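Ternitz Graphite Sketching Set: Two Months In
June 9, 2024 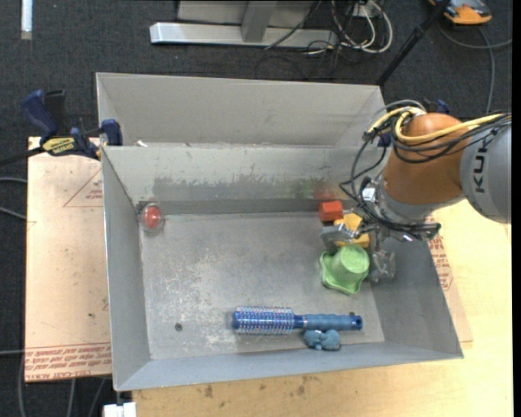
Jozef Hendriks wrote to me after my first notes on this set that the softest pencils smeared all over his portrait pages and he went straight back to ballpoint. Fair enough, Jozef! I had smearing too for the first few evenings, mostly from dragging the side of my hand through everything, and a scrap of printer paper under my palm took care of nearly all of it. I'm so glad I kept going, because this has become the set I reach for every single night.

You get twelve pencils from 4H to 6B, a kneaded eraser, two paper stumps and a little metal sharpener, all in a flat tin that fits in my coat pocket (a big coat, I admit). The 2B is the star. It lays down a gray that stays even when you go over it twice, and it holds a point long enough to get through a whole head of hair, which I can't say for the Stoline pencils I used all last year. I drew my sister's dog with it, every curl, and only sharpened once!

The hard end is less exciting. My 4H scratches on smooth paper and I've more or less stopped using it except for ruling perspective lines. On the Baláž pad, with its rougher surface, it behaves much better, so maybe try it on some textured paper before giving up on it.

Now the eraser. It's wonderful. Warm it in your fingers, pinch it to a point, and you can lift a highlight out of an eye or off the rim of a cup without roughing up the sheet. Mine has gone dark gray from use and still picks up cleanly. The paper stumps are fine, a bit loose at the tips, and they shed fuzz if you press. I sand mine lightly.

The sharpener is the one piece I'd swap out. It chews the wood on the softer pencils and snapped the 6B on me so many times that I lost a good inch of it. I use a craft knife for that one now, and the long point is lovely for shading anyway.

Yareli Montes asked whether it would suit a complete beginner. Yes, very much, though you could start with only the HB, 2B and 4B and leave the rest in the tin until you get curious. I'd pair it with a cheap pad so you don't feel precious about filling pages.

I'm planning to take mine along to Stemutlow in August for a week of drawing boats and old sheds, and I've already ordered a spare 2B. The tin closes tight, by the way, even with an extra pencil squeezed in.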